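Inicio · Quiénes somos · Cómo funciona · Socios · Contacto

Quiénes somos

Hola, soy la que contesta casi todos los correos de Tisent, así que me ha tocado también escribir esta página (la anterior la redactamos entre cinco y se notaba). Voy a contarlo como se lo cuento a la gente que se pasa por la oficina.

Tisent es una cooperativa de crédito mutuo entre pequeños negocios. Dicho así suena a manual, pero la idea es bien vieja: el panadero le debe pan a la red, la red le debe al panadero un arreglo de persiana, y todo se va apuntando en una cuenta común sin intereses. No emitimos billetes ni tenemos moneda con dibujito. Llevamos un libro de cuentas, y lo llevamos con muchísimo cuidado.

Empezamos tres personas en la trastienda de una copistería, en febrero, con un frío que pelaba y una hoja de cálculo que se rompía cada vez que alguien ordenaba una columna. Vinh Dương venía de llevar la contabilidad de varios restaurantes y estaba harto de ver cómo negocios que vendían bien cerraban por un desfase de dos meses en los cobros. Kanako Shibata había trabajado en compras para una distribuidora y conocía el problema desde el otro lado. Yo tenía una mercería, Clasico, que sigue abierta, y bastantes facturas pendientes de cobrar, je.

Hoy somos casi 200 negocios. Hay de todo: talleres, una imprenta, dos academias de idiomas, fruterías, gestorías, una señora que afina pianos y que tiene el saldo más sano de toda la red. Cada socio entra con un límite de descubierto pequeño, que va creciendo según lo que vende dentro. Si alguien acumula mucho saldo positivo lo llamamos para ver en qué se lo puede gastar, y ahí es donde más horas se nos van. Muchas! Encontrarle proveedor a quien ya tiene de todo es un arte.

El programa con el que apuntamos los intercambios se llama Esance y lo hicimos en casa. Es feo, lo sabemos. Funciona en el móvil, manda un aviso cuando te entra un pago y permite bajarse los movimientos del trimestre para la gestoría, porque sí, aquí también se factura y se paga el IVA como en cualquier sitio.
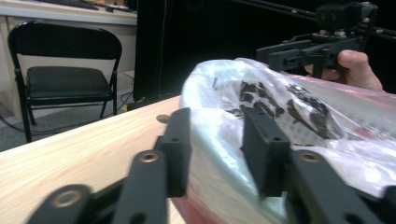
Lo del IVA me lo preguntan tanto que lo dejo por escrito: el impuesto se liquida en euros, siempre, aunque la venta se haya cobrado en crédito de la red. Por eso a los socios nuevos les recomendamos empezar con operaciones mixtas, una parte en euros y otra en crédito, hasta que le cojan el punto. Vinh da una charla sobre esto cada vez que entra un grupo y trae ejemplos con números de verdad.

También tenemos un fondo de garantía, que se llama Zeng, para cubrir los saldos de quien cierra o se marcha dejando deuda. Se alimenta con una parte de las cuotas y lo hemos usado 3 veces. De cada una se informó en la asamblea con nombres de partidas e importes, y las actas las puede leer cualquier socio.

Si tienes un negocio pequeño y te pica la curiosidad, escríbenos y te invitamos a una reunión de bienvenida. No hay que traer nada, como mucho una lista de lo que compras cada mes y de lo que te sobra por vender.

Última actualización: 2026-10-13

Comentarios

Marisa_telas: Llevo dentro desde el principio y el escaparate nuevo lo pagué entero en crédito. Encantada.

Rubén: ¿Los autónomos sin local también pueden entrar? Soy fotógrafo.

Tisent: Sí, Rubén, sin problema! Escríbenos y te apuntamos a la próxima reunión.

pepa.g: A ver cuándo arregláis el buscador de Esance, que pones "fontanero" y te sale la floristería.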